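Thursday, evening

Reprinted the purple base overnight. The old one had shrunk a little and the green U was binding on the way in, so I opened the recess up in the model and left the channel alone. Print finished clean, no lifting at the corners. Kwaku filed the edges of the wide opening before I got in.

Spent the first hour on the grip. One finger goes down into the notch and the other bears on the outside of an arm. Grip force at 4 lets the block swing when the arm stops. At 5 it holds. Left it at 5.

Approach height was wrong after the base swap. Re-taught the hover point and saved it as pose 142. Old pose is still in the list, please don't delete it until Dorothy has copied her numbers out.

Still getting a slight tilt on the U when it comes over the base. I think it is the pick and not the wrist – the block turns a bit as the fingers close. Alfie wants to put rubber on the fingertips. I'd like to try a slower close first.

Two jobs left over:
Slow the close and rerun the same pick.
Check the small screws on the gripper housing. Cyril had it apart last week and I don't know if he used threadlock.

Purple filament is nearly out. There is a spool of the gray on the Rowbotham shelf if anyone needs to print before May.

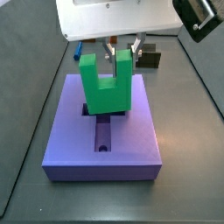

Green U over the new base, slightly low on the left.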